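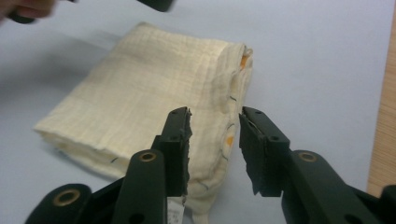
Why does a policy that folds well in replay go wrong when the same model runs live?

In our case it was time. The pictures the model was given and the finger widths it was given didn't belong to the same moment, and in replay we had been hiding that from ourselves by lining them up first.

I've spent most of this month on that one problem, so I'm writing it down while I still remember the order of things. It's about the software end of a muslin-folding job: logging, alignment, the small planner that sits on top of the policy, and a tool called Kutport that I wrote in a bad mood and now use every day.

## The setup

The training data comes from hand-held grippers. A person does the fold, each gripper has a camera looking down its fingers, and we log the video, the pose of the gripper and the distance between the two fingers. The learned part is trained on those logs and then runs on a pair of arms with the same fingers fitted. The project is called Ullesow, after nothing in particular, and the repository has kept the name through two rewrites.

The task is to take a muslin cloth that has already been folded into a bundle, pick it up along the thick edge, and fold it once more. That last fold is harder than the earlier ones. There are several layers at the edge, they bulge, and a grasp that takes three layers out of four looks fine until the lift.

Our current training set has 3061 demonstrations in it. I held back 200 for checking and never let the training code see them, which I enforce with a list in the repository and a test that fails if any of the names turn up in the wrong place. I'd recommend the test. I had the list for months without it and found a leak the day I added it.

## What replay was telling us

Replay takes a held-back demonstration, feeds the model each picture in turn, and compares what the model asks for with what the person did. On that measure we had been doing well since September. The predicted finger width followed the recorded one closely, the approach direction was good, and the plots looked like plots you'd be happy to show someone.

On the arms, the fingers closed early. It wasn't by much, and it didn't happen every time, but on the thick edge a small error is enough. The pads would come together before the fingers had gone far enough in, so they took hold of the top layers and left the bottom one on the table.

My first guess was the model. I thought it hadn't seen enough thick edges, so I weighted those demonstrations more heavily and trained again. That took a good while and changed very little. My second guess was the controller, because the controller is always my second guess. I stepped the commanded width by hand and measured the response. It was slower than I'd written in the config but not slow enough to explain what we saw, and in any case a slow controller would make the fingers close late.

## Looking at timestamps

I should have started with the timestamps. I didn't because I had already checked them a year ago, and I believed myself.

The camera stamps each picture when the driver hands it over. The finger width is stamped when the encoder is read. Those are different sorts of time. The picture is already old when it gets its stamp, as it has been exposed, read out, compressed and passed along, and the width is nearly fresh. If you pair them up by stamp, every picture is matched with a width from a little later.

In training, then, the model learnt that when the cloth looks like this, the fingers are already a bit more closed than the picture shows. In replay we paired things up in the same way, so the error was on both sides and cancelled out. On the arms the delay was different, and it stopped cancelling.

There's a step in our loader that shifts the width signal to correct for this. It had a constant in it, measured on the previous camera. When we changed cameras the constant stayed where it was. It lived in a file called `defaults_old.yaml`, which was still being read by one import.

## Measuring the delay properly

I wanted a measurement that didn't depend on anyone remembering to make it. The fingers are visible in the picture, which helps a lot. If you can follow them in the video, you have a width signal from the camera and a width signal from the encoder, and the delay is whatever shift makes the two agree best.

Following the fingers turned out easier than following cloth. They're black, they come in from the bottom, and each one has at least one brass-lined hole that shows up as a small bright ring against the plastic. I fit circles to the rings and use the distance between them as the picture's idea of width. It isn't in millimetres and doesn't need to be. Only the shape of the curve over time matters for this.

The steps are:

1. Find the rings in each picture, and throw the picture out if the fit is poor.
2. Smooth both signals lightly, with the same filter on each.
3. Take the difference over time, so a constant offset in width doesn't matter.
4. Slide one against the other and keep the shift with the best match.
5. Do that in windows through the whole recording, and look at how the answers spread.

The fifth step is where most of the value is. A single number per recording would have hidden the fact that some recordings drift. The delay starts at one value and creeps up as the recording goes on, which I put down to a queue in the logger that fills faster than it empties. I've capped the queue and made it complain loudly when it drops anything.

A recording where the fingers hardly move gives you nothing to match, so for those I fall back on the value from the same session and mark them as estimated. I tried being cleverer than that and regretted it.

## Kutport

Kutport is the tool that does all this. It reads a recording, works out the delay in windows, writes the result next to the recording as a small text file, and draws one page with both curves on it. If the spread is too wide it returns an error, and the recording doesn't go into training until a person has looked at it.

It's a command-line program with four options. I took out the rest - there had been a dozen at one point, and I couldn't remember what half of them did. The page it draws is plain, with the encoder in one colour, the picture width in another, and the chosen shift at the top. I can go through a session's worth of these with a cup of tea.

I ran it over the whole training set overnight. Most recordings came back with a steady delay, different from the old constant by 2 video frames. A smaller group drifted. A handful had the two grippers' logs swapped, so the left camera was paired with the right encoder, and those had been in training the whole time. I was quite annoyed about that group. The swap is now checked first, by matching each camera against both encoders and seeing which fits.

## The planner on top

The policy gives us a short run of future poses and widths, and a planner decides how much of that run to carry out before asking again. I call the planner Rulladau, mainly so that it has a searchable name in the logs.

It used to follow a fixed number of steps. That's fine in free air, and poor near the cloth, where you'd like to look again sooner. It now takes fewer steps as the fingers get nearer the table, and it won't start closing unless two runs in a row agree that closing is due. That check costs a little time on each grasp, and I'm happy to pay it.

I also changed how a new run joins the old one. Before, the new run started from its first step, although by the time it was ready the arms had already moved past that point. The arms would twitch backwards slightly and then carry on. The planner now skips the steps that are already in the past, using the measured delay instead of a number typed in by me. The twitch has gone from the command logs.

There's one thing in the planner I don't like. It treats the table as a flat plane at a known height, and stops the fingers a small distance above it. To get under the lowest layer the tips need to be very nearly touching, so the margin is tight, and if the table height is wrong the margin is the first thing to go. I'd like the height to come from the cameras. At the moment it comes from a calibration routine called Workneh which has to be run each morning, and which I've forgotten to run more than once.

## Where it stands

I retrained with the corrected delays and the swapped recordings fixed, and left everything else alone, including the extra weight on thick edges that I'd added earlier. I'll take that out next and see whether it was doing anything. Replay scores came out slightly worse than before. That worried me for an afternoon, until I scored the old model against the corrected logs as well and it was worse still.

On the arms the early closing is much less common. The failures I see most often now are sideways ones, where the grasp is at the right depth but too near one end of the edge, and the bundle turns as it lifts. I think that's a real gap in the data and I don't expect timing to help with it.

Still on the list:

- Delete `defaults_old.yaml` and find out what breaks.
- Make Kutport check pose against video in the same way, since only width is covered so far.
- Refuse to start the arms if Workneh hasn't been run since midnight.
- Move the logger's queue cap out of the code and into the config. It's 2000 entries at present and I picked that without much thought.
- Score grasps by where along the edge they land as well as by depth.

The pose check is the one I'll do first. The pose signal comes from a separate process with its own clock, and I've only ever assumed that clock was right.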